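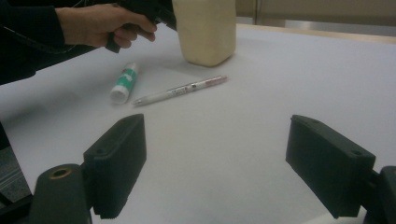
일라리 할로넨
생활문화 담당 기자

2021년 10월 31일 일요일

베시스는 마른 빨래를 받아 수선해 돌려주는 작은 옷 수선점이다. 간판에는 '수선'이라는 두 글자와 상호만 적혀 있다. 문을 열면 재봉틀 소리보다 다리미에서 김 빠지는 소리가 먼저 들린다. 주인은 올해 62세로, 의류 공장 발티에르에서 패턴과 봉제를 배운 뒤 이 가게를 열었다. 이름은 싣지 말아 달라고 했다. 손님들도 그냥 사장님이라고 부른다고 한다.

가게를 연 것은 5월이었다. 공장이 물량을 줄이면서 그가 있던 라인이 없어졌고, 퇴직금으로 재봉틀 두 대를 샀다. "한 대는 일반 천, 한 대는 두꺼운 거 전용입니다. 청바지 밑단을 일반 기계로 박으면 바늘이 남아나질 않아요. 처음에는 한 대로 버텨 보려다가 일주일 만에 포기했습니다."

가장 많이 들어오는 일은 바지 밑단이다. 그다음이 지퍼 교체, 코트 안감 순이다. 밑단은 당일에 되지만 안감은 사흘을 달라고 한다. 안감을 통째로 뜯어서 그 조각을 본으로 삼아 새 천을 재단하기 때문이다. "뜯는 데 시간이 제일 많이 들어갑니다. 박는 건 금방이에요. 손님들은 박는 시간만 생각하시니까 왜 그렇게 오래 걸리느냐고 물으시죠."

수선비를 말할 때 얼굴이 굳는 손님도 있다. 옷값보다 수선비가 비싼 경우가 있어서다. 그럴 때 그는 먼저 옷을 뒤집어 시접을 보여 준다. 시접이 좁으면 늘릴 여유가 없고, 여러 번 고친 옷은 바늘구멍이 남아 천이 약하다. "안 되는 건 안 된다고 합니다. 돈 받고 고쳤는데 한 달 뒤에 옆이 터지면 그게 더 문제니까요. 그래도 해 달라는 분들은 있습니다. 그러면 터질 수 있다고 접수증에 적어 드리고 합니다."

접수증 이야기가 나오자 그는 서랍에서 묶음을 꺼냈다. 손님 이름과 맡긴 날짜, 고칠 자리를 손으로 적은 종이다. 옆 상가의 세탁소 수르노에서는 전산으로 바꾸라고 권하지만 당분간은 그대로 쓸 생각이다. 옷핀으로 종이를 옷에 바로 꽂아 두면 바뀔 일이 없다고 했다. 찾아가지 않은 옷은 3개월까지 보관하고, 그 뒤에는 전화를 한 번 더 건다.

기억에 남는 옷을 묻자 한참 생각하더니 아버지 양복을 가져온 손님 이야기를 했다. 어깨가 너무 넓어서 소매를 떼고 어깨부터 다시 잡아야 하는 일이었다. "어깨는 저도 겁이 납니다. 조금만 틀어져도 입었을 때 바로 보여요. 가봉을 두 번 했습니다. 안주머니에 이름 자수가 있었는데 그건 건드리지 말아 달라고 하셔서 주머니는 그대로 두고 옆선만 줄였습니다." 손님은 그 옷을 입고 동생 결혼식에 갔다고 나중에 전해 왔다.

실과 단추는 도매점 니에토에서 가져온다. 벽에 걸어 둔 실이 70색인데, 그래도 딱 맞는 색이 없는 날이 있다. 그때는 한 단계 어두운 실을 고른다. 밝은 실은 박아 놓으면 떠 보이고 어두운 실은 천 사이로 묻힌다. 단추는 같은 것을 구하지 못하면 맨 아래 단추를 떼어 위로 올리고, 비슷한 단추를 아래에 단다. 셔츠를 바지 안에 넣어 입는 사람에게는 그걸로 충분하다는 것이 그의 설명이다.

집에서 할 수 있는 일도 물었다. 그는 단추 달기와 터진 옆선 정도는 직접 해 보라고 했다. 단추를 달 때는 천에 바짝 붙이지 말고 성냥개비 하나 들어갈 만큼 띄운 다음 실을 기둥처럼 감아 준다. 니트에 올이 걸려 나왔을 때는 가위로 자르지 말고 코바늘로 안쪽에 밀어 넣는다. "자르고 나서 가져오시면 제가 할 수 있는 게 별로 없습니다. 그냥 그대로 들고 오시는 게 제일 좋아요."

배우고 싶다는 사람이 찾아온 적도 있지만 아직은 받지 않고 있다. 혼자 일하는 자리라 기계 앞에 한 사람이 더 앉을 공간이 없다. 내년에 옆 칸이 비면 벽을 트는 것을 건물주와 상의해 볼 생각이다. 확정된 것은 없다고 했다.

인터뷰 중에 손님이 한 명 들어와 겨울 코트를 맡겼다. 주머니 안쪽이 뚫려 동전이 안감 밑으로 빠진다는 것이었다. 그는 코트 밑단을 손으로 더듬어 보고는 안감을 조금 뜯어 동전부터 꺼내 주겠다고 했다. 찾으러 올 날은 수요일로 정했다. 날이 추워지면서 코트 일이 늘었고, 월요일은 쉰다.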